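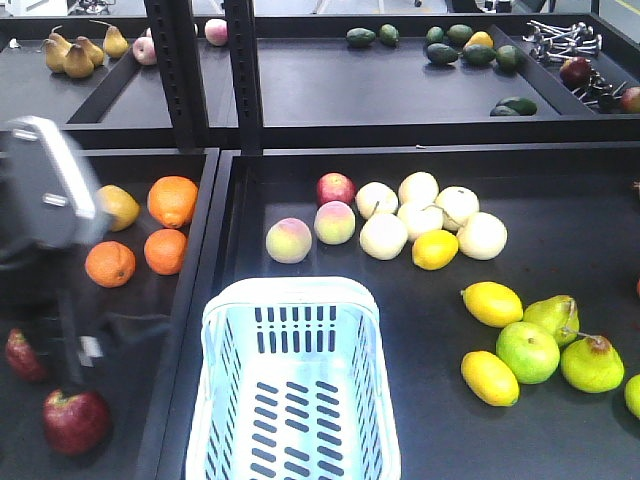 Sports on Stage, Week 3: Writing the Crowd

Notes for Wednesday, January 14, 2026

Okay, so last week we talked about plays where the athletes are the characters (locker rooms, halftime speeches, the bus ride home). This week we're moving up into the seats. I love this unit! I grew up going to minor league games with my grandfather, and I learned more about dialogue from the people behind us than I did in two years of grad school.

The reading is Act One of "Rain Delay at Cordero Park" by Marcela Gajdoš. If you had trouble with the scan, page 26 is upside down and I haven't fixed it. Turn your laptop over.

Where is the game?

The first problem with a play about fans is that the game is out where the audience is sitting. Your actors look over our heads at a field we can't see, and we have to believe in it. Gajdoš handles this by giving us almost no play-by-play. Look at how long the ninth-row couple argue about the parking before either one mentions the score. When something happens on the field, we get it from a groan, or a guy standing up too early and sitting down again.

Compare that with the radio announcer in "Vunmont Loses Again," which we read in August if you took the summer section. He tells us everything, and the fans get to react. Both ways work, but the announcer eats up a lot of your running time. I timed a student production once and he had more lines than the lead.

Agreeing on the ball

This one is for the actors, though writers should try it too. Everybody in the stands has to follow the same invisible ball at the same speed. When Colette Roussel directed the Gajdoš play at the Kulau Playhouse (169 seats, terrible heating, wonderful place), she had a stagehand walk along the back wall of the house holding up a flashlight, and the cast rehearsed every fly ball that way until they didn't need it. We'll do this in the second hour. Wear shoes you can move in.

Fan talk

Real fans repeat themselves. They say the same complaint in the third inning and the seventh, and it means something different by the seventh because they're losing, or cold, or their brother-in-law just left. So when you revise, don't automatically cut the repeats. Read them out loud first and ask what has changed for the speaker.

Go easy on the slang, please. A little goes a long way, and baseball slang from a movie sounds like a movie. I'd much rather hear how your aunt yells at a referee.

Also, the heckler. Every draft I get has a heckler. Fine, but give him somebody he's embarrassed in front of. Walter, the heckler in our reading, goes quiet as soon as his daughter comes back to her seat, and that silence is my favorite moment in the act.

For next time

Finish the play. Write a scene of 3 pages, with 2 fans who don't know each other, at any sport you like (curling is allowed, Corentin Collet, I haven't forgotten you asked). Neither one can say the score out loud. Bring copies for your group.

Ludivine Vasseur is covering the Friday workshop while I'm away, so email your scene to her as well as me. Office hours are the usual time, in the room by the scene shop.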